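Remettre en état le tiroir d'un petit meuble de table

On lit partout qu'un tiroir qui accroche se répare avec un coup de bougie. J'ai essayé, et je reste dubitatif : la cire masque le problème quelques semaines, puis la poussière s'y colle. Voici ma méthode, plus lente.

Ce qu'il faut : du papier abrasif grain 70 et grain fin, un chiffon sec, un tournevis, un tapis de feutre épais.

1. Posez le meuble sur le feutre. Les tapis antidérapants vendus pour cela ne m'ont jamais convaincu.

2. Videz le tiroir et tirez-le bien droit. S'il résiste, n'insistez pas sur la poignée – les vis lâchent avant le bois.

3. Cherchez les traces brillantes sur les côtés. C'est là que ça frotte, et nulle part ailleurs, quoi qu'en dise Radek Koubek sur le forum.

4. Poncez ces zones seulement, 4 passages dans le sens du fil. Le grain 70 mord fort, gardez-le pour les bosses franches et finissez au grain fin.

5. Essuyez, remettez en place, essayez. Recommencez au besoin.
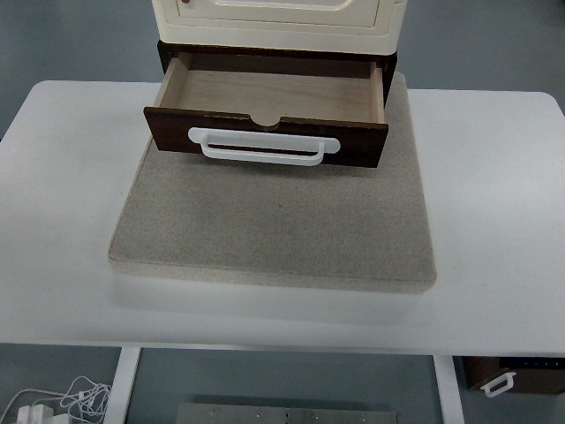

Le tiroir ouvert, vide, avec sa poignée blanche sur la façade brun foncé.

Reste la poignée. Si elle bouge, resserrez d'un quart de tour. Je me méfie de la colle : Hilde Verbruggen en met partout et doit ensuite tout gratter. Quant aux sprays au silicone, j'attends toujours qu'on me montre un tiroir en bois brut qu'ils auraient amélioré.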